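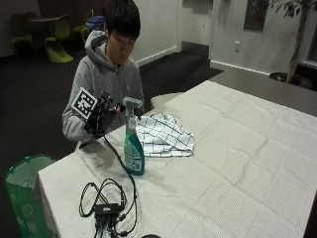

Spray bottle on the long table, white cloth down.

Flandholm All-Day Tablecloth, white, long size: review

I bought this cloth for a folding table that gets used for meals, mending, repotting and whatever else comes through the house. The old cotton one had to be washed after nearly every use, and it took up half the line when it dried. The Flandholm is a coated cloth with a fine texture on top. It is sold as wipe-clean, and I have been using it since October.

It came folded in a flat packet, with creases as sharp as a road map. The leaflet says to hang it overnight. I did that and it helped a little. What took the creases out was the dryer on low for five minutes with a damp towel. The leaflet doesn't mention a dryer at all, so do that at your own risk. The two long creases down the middle were still there a week later, and one of them still shows in side light.

Size is as stated. On my table it hangs down far enough to look finished and stays clear of your knees. The hem is folded once and stitched. On the short ends the stitching wanders, and I had to trim a loose thread at one corner.

Wiping down

Coffee, gravy and soy sauce all came off with a wet cloth if I got to them the same evening. Beet juice left overnight did not. It faded to a pale pink after three tries and has stayed there. Ballpoint ink is permanent as far as I can tell. Turmeric left a yellow ring that I had given up on, and then it went away by itself after the table had been near the window for most of a month.

The texture is the weak point. It hides small scratches, but flour and fine crumbs settle into it, and a dry cloth just moves them along. You need to spray, wait a minute, then wipe in one direction. I use plain dish soap and water in a spray bottle. Anything with bleach is ruled out on the label.

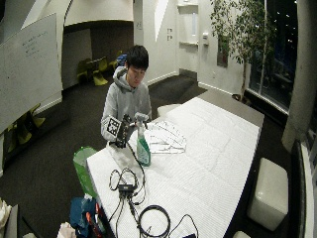
Clear plastic sheet out on the tabletop.

I also tried it with clear plastic on top, the way my aunt always kept her table. It does protect the cloth, but the plastic slides on the coating and never lies flat. If you want that much protection, buy the plastic alone and skip the cloth.

Heat

The label gives no temperature, only a picture of an iron with a line through it. Dinner plates and mugs have been fine. I put a casserole down without a trivet once and got a shiny patch the size of a coaster. It wipes clean like the rest but you can feel it with a finger.

Compared with the Drumstead

Murray Poirier lent me his Drumstead cloth, which is heavier and has a felt back. It stays put better and it dulls the noise of plates. It is also stiff, and it smelled of vinyl for about 31 days by his count. At $71 against $50 for the Flandholm, I would only pay the extra for a table that stays set up all the time. For one that gets folded away, the lighter cloth is easier to live with.

Buy it if you want a plain white cover you can wipe and put away. Get a darker color if you cook with beets.

Rating: 3.5 out of 5

Adesuwa Babalola

Related reviews
Moriarty folding table, six months in
Cononov drying rack
Cloth napkins that survive the dryer
Trivets: cork or silicone?

Contact | Copyright Adesuwa Babalola | Back to top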